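Bustos Clear Acrylic Stand: Do You Need One?

9 February 2020
By Jaqueline Ibarra

I have a problem with clear acrylic as a category. It photographs beautifully in shops and on websites, where somebody has just wiped it down and pointed a lamp at it, and then it comes to live with you and spends its life covered in thumbprints. So when Tadeo Lucero suggested we look at the Bustos stand, on the grounds that half the people he knows seem to own one, I said I'd do it on the condition that I could be rude about it.

I bought mine from Lekorier for $11, plus shipping, which I resented. The listing had 481 customer reviews when I ordered and most of them were glowing. I read a good many. A lot were written the day the box arrived, and a review written that day is a review of the box.

What does a stand have to do? It has to hold a thing up so you can look at it, stay where you put it, and not fall over when you touch whatever it's holding. Those are low bars. A cookbook leaned against the toaster clears two of them. Bustos says this one is "at home in any room," and I have never known what that's supposed to mean about an object. A bucket is at home in any room if you carry it there.

Out of the box

Mine came with protective film on both faces, and the film was the worst part of the whole experience. It tears. You get a corner up with a fingernail, pull, and a strip comes off the width of a noodle, and then you start again. I tried warm water, which helped, and a hair dryer on low, which helped more. Don't use a knife. I used a knife. There is now a short scratch on the back that I can find in any light.

Once the film is off, I'll admit, the material is better than I expected for the money. The clearness is real. I had a cheap one years ago that was faintly blue and bent light in a way that made recipes look as if they were lying at the bottom of a swimming pool, and this has none of that. The edges have been polished, not perfectly, and one spot on mine felt sharp enough that I went over it with very fine sandpaper and then wished I hadn't, as the sanded part is cloudy now.

No instructions, no cleaning advice, no feet of any kind. I'll come back to the feet.

Nine weeks of using it

I've kept it going since it arrived and tried to use it the way a normal person would. It did time in the kitchen holding a recipe, it did time on my desk holding a postcard, a phone and a small tablet (separately), and for most of January it lived on the big worktable where everything in my house ends up eventually.

In the kitchen I didn't like it. Steam fogs it. Oil gets on it and you can't see the oil until the light comes from the side, at which point you can't see anything else. I know people who swear by a clear stand for recipes, and I think those people must cook more neatly than I do. A heavy cookbook was a struggle, too. The stand held it, but I never stopped watching it, and a stand you have to watch isn't saving you any attention. Single sheets of paper are fine as long as they're stiff. Regular printer paper slumps.

On the desk it was better. A postcard looks good on it. A phone is steady enough to read from, though when you tap the top of the screen the whole arrangement shuffles backward a hair, and after a morning of tapping you find it has traveled. The tablet did the same thing faster. I asked Erick Koech to try his for an afternoon and he gave up and laid it flat.

And that brings me back to the feet. On a slick surface this stand slides. Mine slid on the laminate by the stove, slid on the glass shelf in the bathroom (a bad idea to begin with), and slid on the worktable, which is pale wood with a finish on it. Four clear stick-on bumpers from the hardware store fixed it completely and cost me less than the shipping did. I don't see why they weren't in the box. If you're going to sell somebody a thing whose whole job is to stay put, I think you owe them the part that makes it stay put.

The disappearing act

The selling point, if you believe the listing, is that the stand "disappears" and lets you see only what's on it. I was ready to laugh at this. After living with it I'd say it's half true, and the true half is a nuisance. With something on it, yes, your eye skips past the stand. With nothing on it, your eye also skips past it, and on a light tabletop it becomes an obstacle. I have put a coffee mug down on the edge of it. Hằng Âu, who came over to borrow a stapler, dropped her bag squarely on top of it and it went onto the floor.

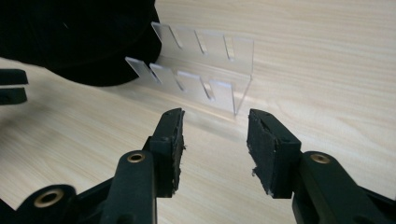

It survived the floor, by the way. I expected a chip and there wasn't one. I'm giving it credit for that, even if it was a low fall and there was a rug involved.

Scratches are another matter. Paper towels put fine hairlines in it within the first couple of weeks, and once they're in, they catch every bit of light in the room. I've switched to a soft cloth and a drop of dish soap. Stay away from window cleaner with ammonia in it, which can leave acrylic hazy. Dust is constant. I wipe the stand and it seems to pull more in before I've put the cloth away, and with dark objects nearby you'd never care, but on clear plastic every speck has an audience.

Compared with what?

The Comus wire stand costs a little less and is uglier. It grips a table better straight out of the package and doesn't show fingerprints, and if your only use is cookbooks I'd buy that one and never think about it again. Grondevo makes a bamboo version that Rozália Kadlec has had since November and likes a lot, though hers has a slight wobble that she has decided not to notice. For displaying something small and pretty on a shelf where it won't be handled, the Bustos beats both of them, and I say that with some reluctance.

What I can't get behind is the idea that it's an all-purpose thing. It's a display stand. Leave it alone and it does its job. Start poking at it, cooking near it or moving it from room to room and you'll spend more time looking after it than it spends holding anything up.

For: very clear, tougher than it looks, good with light objects.
Against: infuriating film, no feet, scratches if you look at it wrong, hard to see when empty.

Would I buy it again? At $11 with bumpers included, probably. At $11 plus shipping plus a trip to the hardware store, I'd think harder, and I might just lean the postcard on the lamp. Mine is staying on the worktable for now with the postcard on it.

More reviews

Comus Wire Cookbook Stand: Ugly and Fine
Grondevo Bamboo Tray, One Year Later
Do Drawer Dividers Divide Anything?
Stick-On Bumpers Compared
Ordering From Lekorier: Read the Shipping Page First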